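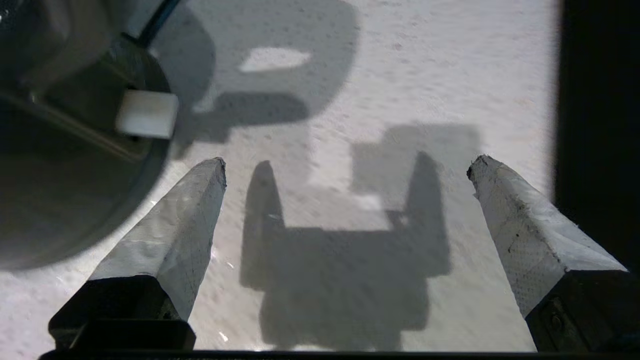
## 3.2 Work surface and shadows

**Figure 3.** The pale, finely textured work surface, with several gray shadows lying across it. One of the shadows has a bright oval gap inside it.

A white tabletop sounds like the dullest part of a study on sorting small household goods, and we came to find it one of the most rewarding! Our starting question was simple: how well can people pick out a light-colored item on a light-colored surface when shadows fall over both? The surface in Figure 3 is speckled with tiny pits and bumps, much like coarse paper, and this fine grain gives the eye something to hold on to even where the light drops off.

We looked at 758 close views of surfaces from the Mallholm and Tronberg rooms. Each was marked by two readers, who traced the outer line of every shadow and noted whether the surface texture could still be made out inside it. Where the readers disagreed, the view was set aside and marked again in November, using the Tiongson shading chart.

Shadow edges turned out to be wonderfully varied. Some are blocky and easy to trace, such as the U-shaped one in Figure 3 with its two rounded prongs. Others have a curved, uneven outline, and a lighter, softer patch may sit right beside a darker one. Bright gaps gave our readers the most trouble – a pale oval ringed by gray can pass for a flat object at first glance. We therefore gave such gaps their own label and kept them out of the object totals.

For the sorting trials we used 10 trays of mixed small goods, all laid out on pale surfaces under the Trilimico lighting plan. Readers worked from printed views and were free to turn the page as they liked. Marks made on the soft outer part of a shadow were scored apart from those on its darker center, and both sets are carried forward into the comparison in Section 4.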